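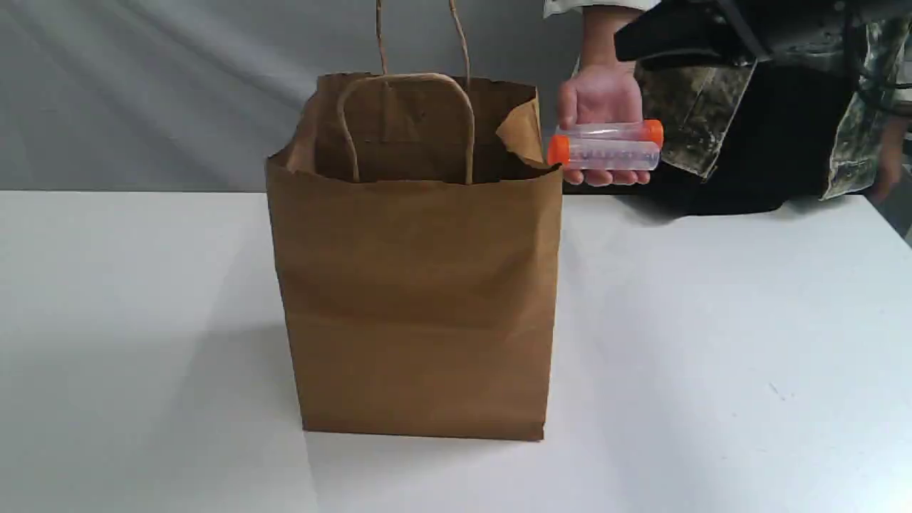
Corrections Desk Project: Progress Report

Submitted to the Tareck Fund by Samuele Bortolotti, project editor, Evville Ledger
Saturday, February 22, 2025

Work since November

The grant pays for two part-time positions on the corrections desk and for the public corrections log. Both positions are filled. The log went live on our website in the second week of the grant period and is updated each weekday by 5 p.m.

We have finished going through the paper's old correction notices and entering them in the log. There are 1582 entries. Each one gives the date of the story, the original wording, the corrected wording and the desk that handled it. Notices from before the switch to the Triretti publishing system had to be typed in by hand from the bound volumes, and that took longer than planned.

Reader reports

The report-an-error form is now at the foot of every news story. Most of what comes in concerns names, titles and meeting times. A smaller share are complaints about opinion columns, which we pass to the opinion editor and do not log.

Reporters were slow to answer queries from the desk at first. The managing editor now gets a list of open queries every Monday, and replies have improved. Sports is still behind.

Dương edition

The Vietnamese-language weekly, Dương, will use the same log and form. The form has been translated and checked by its editor. The log has not, and we expect to need outside help with the older entries.

Spending

Salaries are on budget. We spent roughly $3000 on scanning and data entry, which is over the line for that item. We ask to move the difference from travel, where nothing has been spent.

Next steps

Publish the written corrections policy, now with our attorney for review.
Open the Dương log.
Add a link from each corrected story to its log entry. This works for new stories but not for the archive.

The next report will include page views for the log. The current numbers include our own staff and are not useful yet.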